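Storage bins and moving boxes: questions we keep getting

Do I need to buy the matching lids?
Usually no. Stores like the set price because the lid is where the margin sits. If a bin lives on a shelf indoors, skip the lid and spend the money on a better bin.

Is the Lillivo bin worth twice the price of the Isonness?
We doubt it. We kept two of each in a garage from July on, loaded with paint cans and old magazines, and the only difference we could find was the sticker. The Lillivo handle is a little kinder to the fingers. That may be worth something to you — it wasn't to us.

What does "holds up to 70 pounds" mean?
Less than you'd hope. It tends to mean the bin sat still on a flat floor. It says very little about carrying one down a flight of stairs by the rim. We treat the printed number as an ad and stop well short of it.

Does color matter?
Only for finding things. Gray hides scuffs and also hides small gray parts, so think about what goes in.

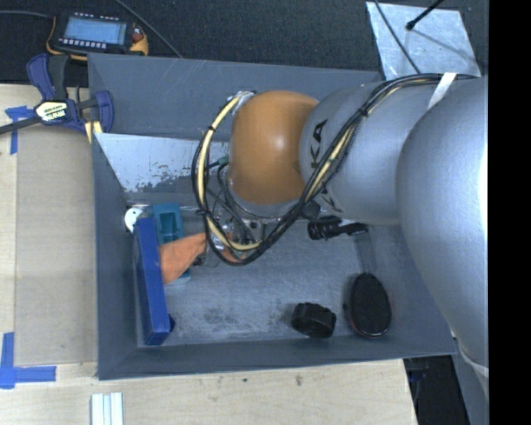

One reader, who has moved house 11 times, wrote to say that we are too hard on the expensive brands, and that a Skurkeck bin has outlasted every cheap one in the family. Fair enough, but one tough bin doesn't tell us much about the next one off the truck. We'd still buy a single Skurkeck before buying a stack.

Are "stackable" bins really stackable?
With their own kind, yes. Mix brands and the feet rarely line up. Some makers also change the mold without changing the name, so a bin bought this year may not sit right on one bought last year. Take an old one to the store.

Do you trust the 17-year guarantee from Hashmi?
Read the part about proof of purchase. You need the paper receipt, and you pay the shipping on the broken bin. At that point a new one costs less.

Do scented liners keep moths out?
We have seen no good reason to think so. Wash the sweaters first and close the bin properly.

Last updated 4 January 2026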